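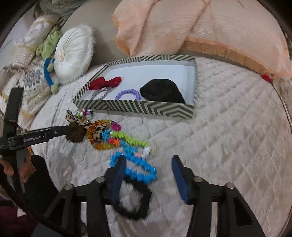 Häufige Fragen zum Aufbewahren von Perlenarmbändern und Haarschmuck

Wir bekommen in der Werkstatt Renon viele Briefe von Menschen, die ihren kleinen Schmuck endlich ordnen möchten. Die Antworten haben Mayu Sakai und ich zusammen geschrieben. Ich bitte um Nachsicht, wenn mein Deutsch manchmal etwas steif klingt.

Womit fange ich an, wenn alles ineinander hängt?
Bitte nicht ziehen. Legen Sie den ganzen Haufen auf eine weiche Unterlage, zum Beispiel auf eine Steppdecke oder ein Handtuch. Auf dem Bett geht es gut, weil die Perlen dort nicht so weit rollen wie auf einem Tisch. Nehmen Sie zuerst die dicken Stücke weg, also Haargummis und Anhänger mit Fell. Danach liegen die Armbänder schon viel freier.

Ein Armband ist in sich verdreht. Ist es kaputt?
Meistens nicht. Es gibt Armbänder, die mit Absicht gedreht sind, aus zwei oder drei Strängen. Legen Sie es flach hin und suchen Sie den Verschluss oder den Knoten. Wenn die Drehung überall gleichmäßig ist, gehört sie dazu.

Welche Schachtel ist geeignet?
Eine feste Schachtel mit abnehmbarem Deckel, innen hell, damit man kleine Perlen sieht. Außen darf sie ein Muster haben, das ist Geschmackssache. Ich selber benutze den Deckel als zweites Fach: Unten liegen die Armbänder, im Deckel die Sachen, die ich jeden Tag brauche. Frau Sakai findet das unordentlich und stellt den Deckel immer unter die Schachtel.

Darf eine Mütze mit in die Schachtel?
Ja, wenn sie sauber ist und locker gefaltet. Eine gestrickte Mütze ist sogar ein gutes Polster. Achten Sie nur darauf, dass keine Verschlüsse mit Haken daneben liegen, sonst zieht es Fäden.

Wie bewahre ich Haarschleifen aus Samt auf?
Flach und ohne Gewicht darauf. Samt bekommt Druckstellen, besonders bei dunklem Rot sieht man sie schnell. Halten Sie die Schleife kurz über Wasserdampf und streichen Sie mit einer weichen Bürste in eine Richtung. Bügeln bitte nicht.

Mein flauschiges Haargummi sammelt Fusseln und Haare. Was hilft?
Ein Stück Klebeband oder ein Kamm mit weiten Zähnen. Waschen kann man es mit der Hand, in lauwarmem Wasser und mit etwas Shampoo. Danach liegend trocknen lassen.

Und der Pompon am Anhänger?
Nur ausschütteln und mit den Fingern auflockern. Wenn eine Stoffschleife daran befestigt ist, sollte der Pompon am Rand liegen, sonst wird sie platt. Glitzernde Haargummis halte ich von Fell getrennt - der Glitzer bleibt darin hängen und kommt nicht wieder heraus.

Soll ich nach Farben sortieren?
Das können Sie machen, aber bei bunten Armbändern hört es schnell auf. Wohin mit einem, das grün, weiß, rosa und lila ist? Wir empfehlen, nach Material zu sortieren: geschliffene Perlen für sich, glatte für sich, Textiles für sich. Geschliffene Perlen können weiche Kunststoffperlen zerkratzen.

Der Gummifaden ist ausgeleiert. Kann man neu auffädeln?
Ja. Für ein normales Armband brauchen Sie ungefähr 50 cm Faden, davon bleibt am Ende etwas übrig. Machen Sie vorher ein Foto von der Reihenfolge. Eine große Perle, etwa ein Herz, kommt am besten gegenüber vom Knoten. Herr Han aus unserer Werkstatt gibt einen kleinen Tropfen Kleber auf den Knoten und lässt das Armband über Nacht liegen.

Nehmen Sie auch einzelne Perlen an?
Leider zur Zeit nicht, das Regal ist voll. Ab September wieder, vormittags.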